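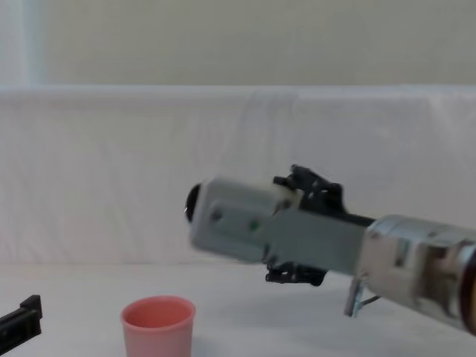

Work table, first room, Larnport site.

The Tornbridge open day at Larnport ran on July 26, 2018, and I went mainly for the tableware and packaging rooms. Entry was in groups, with 60 minutes allowed per group. The coach from Trisidville arrived late, so ours lost part of the introduction.

The first talk covered table surfaces. Wallner supplies the site with its tops, and the speaker went through cleaning intervals, edge sealing and the load limit of 200 kg. A printed sheet gave the same figures. Tops are checked every January and replaced if the surface has yellowed.

The second part dealt with plain household items and how they stand on a flat top. A cup with a narrow base tips sooner than a bottle of the same height, and the handout listed tilt angles for both, empty and filled to 200 ml.
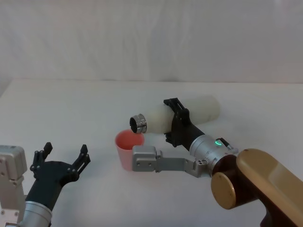 Pink plastic cup on the white table, white bottle held tilted over it, cloth backdrop behind.

Questions were taken at the end. I asked about the cloth and was told it is washed on site and hung without ironing. Parking is behind hall 2, and the canteen closes early.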